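Filed under: Teleoperation / Checklists

Pre-session check, two-arm shelf task (simulated)
Site: Tumwood. Checked by Ailsa McIver, 10th March

1. Operator stop. Pedal freezes both arms. OK.
2. Arm mapping. Left hand drives left arm, right drives right. OK, after a restart.
3. Force limits. Set to 40 in the Niser panel. Nothing says 40 what. NOT ACCEPTED.
4. Grip on cartons. Fingers closed on the red-and-white box at the upper shelf, other gripper open and clear of it. Passed, though a simulated grip proves little to me.

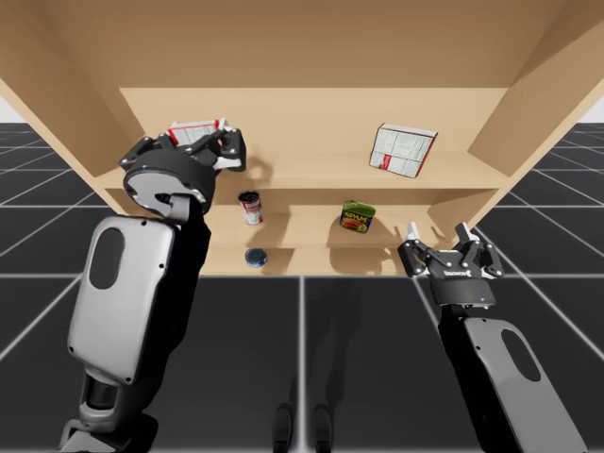

Joon-young Heo disagrees: a bad grip in the simulator gets copied by the policy all the same, so the check earns its place.

5. Reach near shelf edges. Fingertip very close to the front lip of the upper shelf, hand open. Lerov's manual calls this "comfortable clearance." I'd like a number. HOLD.
6. Demonstration count. 200 asked for, 158 kept. No list of reasons for the rest. FAIL. 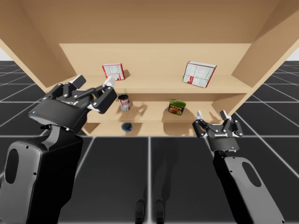

Can a new operator record on the first day?
Only after 90 minutes of practice with recording switched off.

7. Sign-off for the real arms. Withheld until 3, 5 and 6 are closed. Recheck in June.

Comments

dpk: We had the same trouble with item 3. Ask for the units in writing.

Aitken user: 42 takes thrown out and no log? I'd stop there.

marlow_t: Seems strict for a simulator. Pedal check is good though, we skip it too often.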